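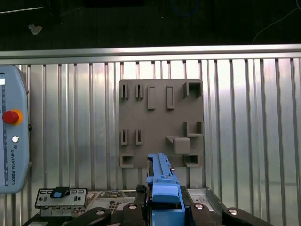

Filed under: Help > Dictation > Getting started

What is Vadell?
Vadell is a dictation tool for people learning a second language. It plays a sentence, you type what you hear, and it marks the words you missed.

Which languages can I use?
Spanish, Portuguese, French and German. Arruda, the older version, had Portuguese only, and its saved lessons open in Vadell.
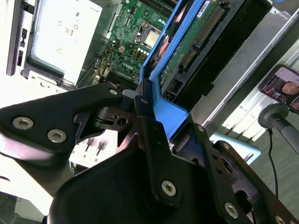

Can I write my own sentences?
Yes. Open My Lists, choose New and type or paste up to 20 sentences. Short ones with concrete nouns work best. "The rounded black bracket on the left has three silver screws" is a good one for a trade class, and so is anything else you could point at. Each list needs a title before it will save.

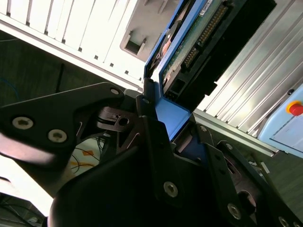
ACCOUNTS AND CLASSES

How many students can join a class?
A free class holds 19 students. If you need more, open a second class and copy your lists over.

Do missing accents count as mistakes?
By default, yes. Teachers can turn this off under Marking, and the change applies to new attempts only.
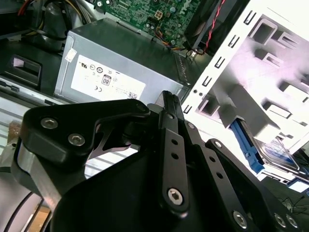 Old attempts keep their first score. To mark one again, the student has to retake it.

Why do I see error 502?
The audio server is not answering. Wait a minute and reload. Your typed answers are kept.

COMMENTS (3)

Guest: Does the slow playback work on a phone?

Grindgate Adult School: It does for us, press and hold the play button.

Guest: Lost my German list after the December update. Found it under Archived.

We use cookies to keep you signed in. Accept | Settings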